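Waltton Tables: Questions About Your Wooden Tabletop

Which tables does this page cover?
All light wood tops sold under the Parisi and Saretti names. Parisi tops are 44 inches long. Saretti tops come in two lengths and have a slightly thicker edge. Care is the same for both. If you have a painted Zullach top, see the sheet that came in the box, as most of the advice on oil and sanding does not apply to it.

How do I clean the top day to day?
Wipe with a soft cloth wrung out in plain water, going along the grain, then dry with a second cloth. A drop of dish soap is fine for grease. Do not use scouring pads, bleach or anything with ammonia in it. Furniture spray leaves a film that makes later oiling patchy.

Can I put jars, tins and metal boxes straight on the wood?
Yes, if the bottoms are clean and dry. Check under metal boxes for burrs and loose screws before you slide them anywhere, or lift them instead. Glass jars are easy on the finish, but a drip down the side will leave a ring if it sits overnight. Wipe the jar and the table before you go to bed.

Can I tape something to the tabletop?

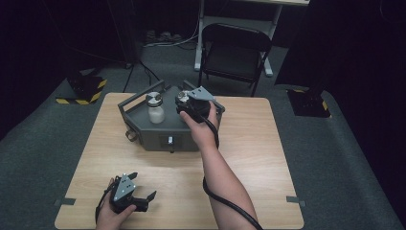 Tape is safe for short jobs once the finish has cured, which takes 11 days after oiling. We suggest a low-tack tape, and we suggest keeping it near the edges. The gray strips at the left and right sides of this table are a good size: short, and well away from the middle where most of the work gets done. Pull tape back slowly and low, almost flat against the surface. If it leaves glue behind, rub with a little vegetable oil on a cloth, wait a few minutes and wash with soapy water. Tape that has been down all summer will probably leave a lighter patch. The patch evens out with light, but give it a few months.

What should I do about lids?
Metal lids are the usual cause of the small crescent scratches people write to us about. Set them down with the rim up, or on a folded cloth or a tray. A jar lid pushed across the wood with a bit of grit under it will mark any oil finish, ours included.

Why does the grain on my table look different from the one on the website? 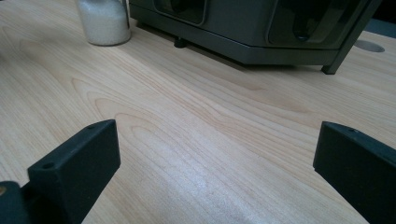
Phong Từ
Customer Care, Waltton

Every top is cut from different boards, so the pattern is never the same twice. Some have straight streaks from end to end. Others have long ovals and curved rings, one inside the next, with the straighter grain running off to the sides. Both are normal and neither is a defect. We can't match a pattern to a photo or to a table you already own, but if you order two tops together, say so in the notes and the warehouse will try to pick a pair with similar color.

My table has a whitish area. Is it damaged?
Look at it from the other side of the room first. Light wood picks up glare from a lamp or window, and the pale area will move as you move. If it stays put, it may be moisture under the finish. Leave the spot uncovered for a couple of days — no hair dryer, please — and write to us if it hasn't faded.

How often should I oil it?
Once a year for most homes. We do ours in November, when the heat comes on and the air gets dry. Use a thin coat, wipe off the extra after 15 minutes and lay the rags flat outdoors to dry, as oily rags can catch fire if bunched up.

Do you sell replacement tops?
Yes, for Parisi (part 2456). Legs and bolts from your old table will fit. Returns on unused tops go to Osvaldo Messina in the parts department.

Last updated Apr 7, 2021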